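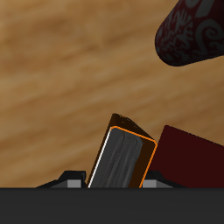 シミュレーションで集めた手本なら、いくらでも増やせるのだから、一本ごとの出来を気にするのは時間の無駄だ、とウスマン・ニアジは書いてきた。前回の記事への感想としてもらった長いメールの一節である。机の木目も物の色も乱数で変わる。人が操作した軌道が一つあれば、見た目だけを差し替えて何倍にもできる。悪い手本が多少混じっても、量で薄まる。そういう主張だった。

この意見に半分は賛成する。残りの半分について書いておきたい。

私はプレスタヴコム(Prestuvcombe)にある小さな作業場で、Wudiaという収集の仕事に関わっている。操作する人が画面を見ながら手元の装置を動かし、計算機の中のグリッパーに箱やブロックをつかませ、置かせる。その一回分の動きと、手首側から見た映像を組にして残す。学習に使うのはプルステル(Prustell)という会社で、私たちは集めて渡すところまでを受け持つ。ロボットの賢さについて語れる立場にはないが、手本がどう集まるかは毎日見ている。

手首側の映像は、慣れないうちは読みにくい。グリッパーの胴が下を帯のように占め、箱は指の間に傾いて見え、隣の赤黒いブロックや模様入りの円筒は端に一部だけ入る。机の全体はどこにも写らない。操作する人はこの映像のほかに、斜め上からの映像も見ている。ところが学習する側には手首の映像しか渡らない契約がある。つまり、人は手本を作るときに、学習する側が見られないものを見て判断している。

ニアジの言う「見た目の差し替え」では、この問題は解けない。木目を明るくしても暗くしても、円筒の柄を変えても、人が別の映像を頼りに決めた動きはそのまま残る。手首の映像だけを見ていると、なぜそこで右に逃げたのかがわからない。同じような軌道を何百本に増やせば、わからない動きが何百本になる。

昨年の1月、二人の操作者のデータを並べて見たことがある。片方は速くて滑らかで、納品先の評判もよかった。もう片方は遅く、箱の手前で一度止まり、手首を少し回してから近づく癖があった。私は当時、後者に「止まらないでください」と注意した。今はあの注意は間違いだったと思っている。

止まった時間に、その人は手首の映像を見ていたのである。指の左右に箱がどう入っているか、隣のブロックの角にぶつからないかを、学習する側と同じ目で確かめていた。滑らかなほうの人は斜め上の映像で全部を決めていた。速いはずである。どちらが手本として役に立つかを、滑らかさだけで決めたのは私の怠慢だった。

その後、手順を変えた。斜め上の映像を消し、手首の映像だけで操作してもらう組を作った。一組は20回で、一人が続けてやるのは4組までにした。操作者からの評判は悪かった。目が疲れる、奥行きがつかめない、物がどこにあるか探すだけで時間がかかる、と言われた。もっともな不満だと思う。一時間に集まる量ははっきり減り、費用の話になれば当然そこを突かれる。

それでも私は、この組を減らすべきではないと考えている。探す動きが入っているからだ。物が端にしか見えないときに、人は手首を少し振って見に行く。見えすぎる環境で集めたデータには、この動きがほとんど出てこない。必要がなかったから誰もやらなかっただけなのに、学習する側から見れば、そういう動きは世の中に存在しないことになる。

もう一つ、シミュレーション特有の甘さについても言っておきたい。計算機の中では、やり直しが一瞬で済む。箱が倒れたらボタンを押せば元の配置に戻る。便利なので、みんな押す。私も押す。その結果、倒れた箱を起こそうとした記録が残らない。以前使っていたメドラノ(Medrano)という収集用のソフトは、やり直しを押すと途中までの記録を自動で消す設定になっていた。私たちがそれに気づいたのは使い始めて6か月後で、消えた分はどうにもならなかった。

設定を変えて残すようにすると、今度は整理の手間が増えた。倒して、起こして、つかめたもの。倒して、起こせずにあきらめたもの。つかんだあとで置き場所を間違えたもの。成功と失敗の二つに分ければ早いのだが、それでは最初の種類が成功に入り、途中で倒したことが見えなくなる。いまは操作者に、終わった直後に一行だけ書いてもらっている。「左の指が先に当たった」「角度が足りなかった」程度の短い文である。書き方はばらばらで、誤字もあり、方言で書く人もいる。統一の書式にしようという案も出たが、私は反対した。選択肢を並べると、人はいちばん上を選ぶ。

ニアジのメールにはこうもあった。現場の人間は手仕事に愛着があるから、量の効果を低く見積もりがちだ、と。これは当たっているかもしれない。自分の作業に意味があると思いたい気持ちは私にもある。実際、物の見た目を変えて増やすやり方には世話になっている。木の机だけで集めたものを白い机で試したら動きが乱れた、という話は何度も聞いたし、うちでも似たことがあった。机の柄や照明や色を変える作業は、機械に任せたほうが人より公平にやってくれる。人に任せると、自分の見やすい色ばかり選ぶ。

だから、増やすなと言いたいわけではない。増やす前の一本に何が入っているかを、もう少し人が見てからにしてほしい。うちでは、増やす候補になった軌道は、操作した本人と別の一人が手首の映像だけで見直している。そのとき、次にどちらへ動くかを声に出して言ってみる。二人とも外れた箇所は印をつけ、そこを含む軌道は増やす対象から外す。元のデータとしては残す。前回の見直しでは、22本がこの印で外れた。納品先からは、惜しい、使えたのではないか、と言われた。使えたかもしれない。私にはそれを確かめる設備がないので、この基準が最善だと言い張るつもりはない。

操作者の待遇のことも、この話と切り離せない。本数で支払う契約では、止まって確かめる人が損をする。やり直しを押して速く終わらせる人が得をする。支払いの形が、そのままデータの形になる。うちは時間払いに変えたが、同業のところで本数払いを続けている例は多く、そちらの単価のほうが安く見える。買う側が本数で値段を比べる限り、この傾向は変わらないだろう。見積もりを取るときには、支払いが時間なのか本数なのか、操作者がどの映像を見ていたのか、やり直した分は残っているのかを聞いてもらいたい。三つとも、答えるのに一分もかからない質問である。答えられない業者なら、そもそも記録していないのだと思う。

ニアジには返事を出した。量で薄まるのは、悪い手本の悪さがばらばらなときに限るのではないか、と書いた。全員が同じ映像を見て、同じ理由でやり直しを押していれば、偏りは同じ方向にそろう。そろったものは、いくら足しても薄まらない。彼からは、その偏りを数字で示せるならもう一度考える、という短い返信が来ている。手首の映像だけの組と、両方の映像を見た組とで、同じ配置を同じ人にやってもらう準備を進めているところだ。配置は私が決めると手加減が入るので、これは乱数に任せることにした。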